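# Planning an open day with a two-arm assembly cell, what should visitors see and do?

**Posted by Kornél Pintér**, in Workshops and Labs

Hello to all. I work in a small training workshop in Jilau and in July we will have our first open day. We expect 200 visitors, mostly families from the town, some pupils who must choose a school soon, and a few people from local firms. Until now we have had only small visits, with one teacher and a class who already know what a robot is.

The main thing we want to show is our two-arm cell. Two robot arms are working over one table and picking small parts, which are then put in a tray or put together. It is not a fast machine. When I show it to my own family, my mother watched for one minute and then she asked me if it was broken. For me it is very interesting to watch, but I understand that other people see only a slow arm and a piece of plastic.

My problems are the following:

- The room is long and narrow, and the cell stands at the end of it. If more than 10 people come in, the people in the back see only the backs of the other people.
- I do not know how long one demonstration should be. My colleague wants half an hour with slides. I think this is too long for children.
- I do not know if it is better to show the complete work, from the first part to the last, or only a short piece of it which repeats.
- We have one person who can operate the cell (me) and I am not a good speaker in front of people.
- What to do if a pick fails in front of everybody? In normal work it fails sometimes and I only start it again, but in front of 200 people I would feel ashamed.

The rest of the open day is easy: the lathe, the 3D printers, coffee in the yard. Please do not advise to buy things. We have a budget for printing paper and for the coffee, and this is all.

I would be thankful for advice from somebody who has already done this. Also if you visited such a day as a guest and it was boring, please tell me why it was boring.

---

**Gál_workbench**

Keep it short and put a big screen next to it. People like screens. Ten minutes maximum and let the kids push a button. And have the coffee NOT in the same room as the robot, we learned this.

> **Kornél Pintér:** Thank you. Which button? Our cell has no button for visitors, only the start in the program and the emergency stop, and I do not want that children push the emergency stop all day.

> **Gál_workbench:** Any button. Ours was a doorbell. When it rang the operator started the program. They loved it.

---

**Tamás Hegedűs**

Dear Kornél, I have organized the demonstration part of the open day at Asow three times, and also I was a guest at the one in Jelelska, so I can write from both sides. I am sorry that this became long. English is not my first language either, so please ask if something is not clear.

**The length**

At our first open day we made demonstrations of twenty-five minutes. It was a mistake. People are coming and going, they have small children, they want to see everything in the building before lunch. After ten minutes the parents began to look at the door, and they were too polite to leave, which made the air in the room quite bad in both meanings. The second time we made eight minutes of demonstration and then some free minutes for talking. Who was interested stayed and asked, and who was not interested could go without feeling rude. I would do the same again.

Please tell your colleague that slides are good for the firms. You can invite the firms to come one hour before the families and show them the slides then. At nine in the morning they are awake and they have not had the coffee in the yard yet.

**The complete work or a short piece**

I recommend a short piece, and let the visitors know before each movement what will come. This was the biggest difference for us. If you say nothing, the arm moves and people see an arm which moves. If you say "now it will try to take the small part by the edge, please look at the fingers", the same slow movement becomes exciting, because everybody waits to see if you were right. Even the grandmothers were holding their breath.

Choose one part which the people know from home. We used things from a plumbing shop for this reason. A visitor who never in his life thought about grippers has surely tried to hold a small fitting with wet hands under the sink, and he understands at once that it is difficult to take it correctly.

It also helps if you pass the same part around before the start. Let them hold it and turn it, then ask them to pick it up from a table with only two fingers, without bending the fingers. Children do this with great seriousness. When they look at the machine afterwards, they are on the side of the machine.

**The table**

We were tempted to put all our parts on the table so that it looks rich. Do not do it. In the first year we had so many things lying there that the visitors did not know where to look, and one man asked me if we were in the middle of moving to another building. Now we keep a few small parts in one group, and a good piece of free surface in front, on the side of the visitors. Bright parts are best. Gray metal on a brown table is hard to see from the third row.

I put here one picture from our side, so you can see how much we leave on the table during the work.
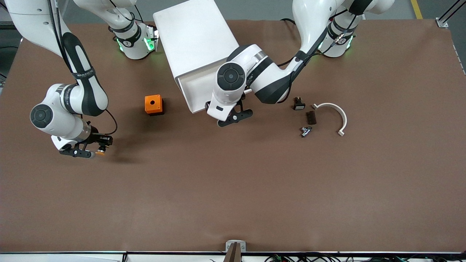
*Two arms, one tray, and a few small parts. The orange and yellow piece is at the fingers of the gripper on the left.*

As you notice, the front half of the table stays free. I like this because I can point at things with a stick from the side and the people can follow.

**The narrow room**

Our room is not so narrow, but in Jelelska they had the same problem as you and they solved it nicely. They made groups of 10, and the children sat on gym mats on the floor in front, the adults stood behind. Between the groups there was a small pause. At the entrance each family received a paper ticket with a time on it, printed on ordinary paper and cut with scissors. If you have 200 guests and groups of 10, this makes 20 groups. With eight minutes plus the pause you will need most of the day, so please plan a second person who can watch the cell when you eat. He does not need to know how to program. He only must know how to start it, how to stop it, and when to call you.

Put a tape on the floor where the first row ends. Do this also if you have a fence or a safety scanner. With a tape the people stop by themselves and you do not have to be the policeman. How far away it must be is a matter for the person who is responsible for safety at your place, I cannot tell you this from here.

**When a pick fails**

It will fail, and you should not be ashamed. In our second year it failed in front of the mayor. I said: "The part was turned a little bit more than it expected. Let us give it another try." Then it tried again and the room gave it applause, and this applause was much louder than for any pick which worked the first time.

What is really bad is when the operator becomes silent and begins to type. The people see a back and a keyboard, and nothing is happening. So prepare two things. First, one sentence which you can say in this moment, write it on a small card if you need. Second, a simple movement which always works, for example both arms going slowly to the home position, so that you can start from the beginning without searching in the program.

**The speaking**

You write that you are not a good speaker. I am not either. We divided it: I stay at the computer and a pupil from the last year speaks to the visitors. She made it much better than me, and the young people asked her questions which they would never ask to me, for example if the mathematics is difficult, and how many times she wanted to give up. Maybe you have such a pupil too. Practice with her at least twice, with the real program running, because the timing of the sentences must fit to the movements.

And print a sheet with the five questions which everybody asks. In our case they were: how much does it cost, can it hurt you, does it think by itself, how long did it take to teach it, and will it take my job. We printed 400 sheets because we thought everybody would take two, and we brought 100 of them back home. For the last question do not give a quick answer, some people ask it with worry.

I wish you a good day in July. If you want, I can send you the text of our sheet, you only have to change the names.

> **Kornél Pintér:** Dear Tamás, this is more than I hoped for. I have already spoken with a pupil and she said yes before I finished the sentence. One more thing: do you leave the cell running when there is no group in the room?
>
> **Tamás Hegedűs:** No, we stop it between the groups. If it is already moving when they come in, they miss the start, and the start is what they like. Also you can put the parts back in their places in peace.
>
> **Kornél Pintér:** Good, we will do it like this. And yes please, send the text of the sheet.

---

**mrs_lathe**

I was a guest at one of these days (not yours, not Asow). You asked why it was boring. It was boring because the man spoke for the whole time about the software and my son is seven. He remembers the tape on the floor and that there was cake. So maybe have cake.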